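We use cookies to remember your settings. Accept all | Manage preferences

Dirkham Palliative Care Consultation: Coded Responses

README, version 3

Summary

The data set contains coded written responses to the Dirkham public consultation on the provision of palliative care at home. The consultation asked residents, family carers and health staff for their views on night nursing, the supply of medicines outside surgery hours, and the support offered to families after a death. It closed in June. The file holds 545 responses, each of which has been read in full and coded by hand.

The data set was prepared by Stodeck under an agreement with Trustodeo, which commissioned the consultation and remains the owner of the original submissions.

Contents

responses.csv holds one row for each response
codebook.csv lists the 39 codes, with a definition for each
questions.txt gives the wording of the consultation questions as issued
changes.txt records corrections made between versions

Fields in responses.csv

response_id: a number assigned at random. It does not reflect the order in which responses were received.
capacity: resident, family carer, health staff, organisation or not stated.
district: the part of Dirkham given by the respondent. Left blank where the district has too few responses to be shown safely.
question: the number of the question answered.
codes: one or more codes, separated by semicolons.
length: the number of words in the original answer.
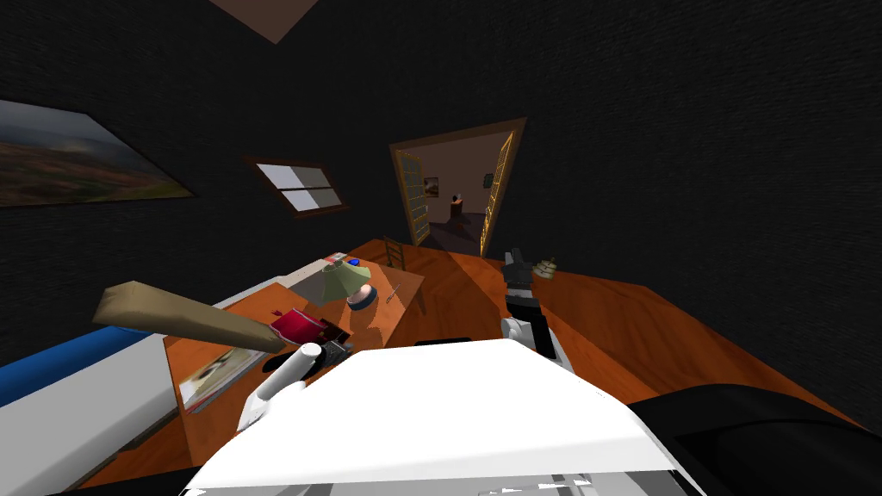
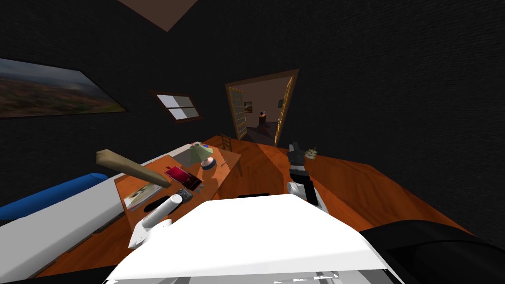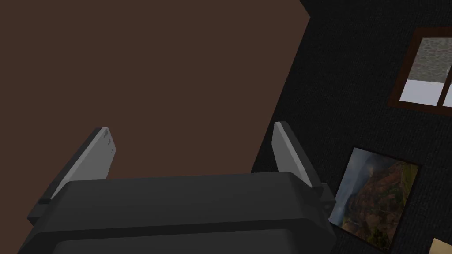

Rendered views. Second view: open doorway with an adjoining room.

Method of coding

Two readers coded each response separately, using the Samir scheme. Where they disagreed, a third reader decided. The first reader's codes have not been kept. A response could receive several codes, and the total number of codes applied is more than 3,000. Users should therefore not add up code totals and treat the result as a number of respondents.

Answers which expressed a view on assisted dying were outside the terms of the consultation. They have been given the single code OUT and were not divided further by opinion.

Personal information

The full text of responses is not published. Many respondents wrote about the illness or death of a relative, and a number of these accounts could be recognised locally even with names removed. Short quotations appear in the consultation report only where the respondent gave written permission.

Known limitations

Respondents chose to take part and are not a sample of the population. Health staff are heavily represented in the answers on medicines. Paper forms were available in English only. Some forms returned by post lacked the second page, and in these cases the later questions are recorded as blank. Blank answers should not be read as agreement with the proposal.

The district field was added in version 2 and uses the ward boundaries in force when the consultation opened.

Conditions of use

The data may be used for research, teaching and service planning. Users must not attempt to identify any respondent. Published work should cite the title and version number given at the head of this file. Requests to consult the original submissions should be made in writing to Trustodeo and will be considered case by case.

Contact | Accessibility | Copyright Stodeck | Back to top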